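The Leftovers Table Is Open Again

If you have been to the Trelcombe hall since the weather turned, you will have seen that the leftovers table is back. It has a new cloth, a dark teal felt that Tuulikki Kettunen bought for a card night that never caught on, and it stands in the corner with the folding screen wrapped behind it. The screen was meant to lend the thing a little dignity. It does what it can.

For anyone who moved in since March, the rule is short. Bring what you bought too much of, take what you will use, and leave your opinions of other people's shopping at home. The last part has always been the weak point. Genivaldo Peixoto was heard on opening night asking the whole room who on earth needs that many sponges, and he went home with two cans of chickpeas and a fondue fork, so he is in no position to talk.

Sponges are, all the same, the theme of the spring. We seem to be a neighborhood that goes to the store for milk and comes back ready to scrub a ferry.

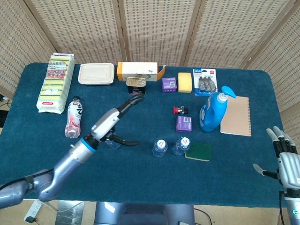 Issue 181

The tall pack at the left end, yellow with green scouring layers and Japanese printing on the label, is still in its wrapper and would keep a careful household going into the next decade. A loose yellow one is farther along the back, and up front there is another with a green scouring pad. With the bright blue detergent bottle to go with them, you could do the dishes for a wedding.

The cream food container has its lid, and regulars will know how rare that is. Saimi Kiiskinen has run the kitchen cupboard here for years and keeps a drawer of lids that fit nothing in Trelcombe or, as far as she can tell, anywhere else. She would like it noted that she is not accepting more.

There is also a spiral notebook with a brown kraft-paper cover, a small tin with a pull tab, and two short bottles of water standing together like guests who came early. The pink drink has yet to find a champion. Shamim Hayat has promised to try it if someone else goes first, and that is where negotiations stand.

A few practical matters. Food and drink must be unopened and in date. Please don't put anything on the felt that leaks, since it came out of the Grindano bag looking rather good and Tuulikki would like it to stay that way. Nothing over 60 pounds, a limit we did not think we needed before the treadmill.

Things that go unclaimed are boxed up at the end of the month and driven over to Multholm by Elsa Lahtinen, who has asked that they be clean and — after last year — that they not include candles shaped like other people's pets. Notes about larger items can go in the tray by the door.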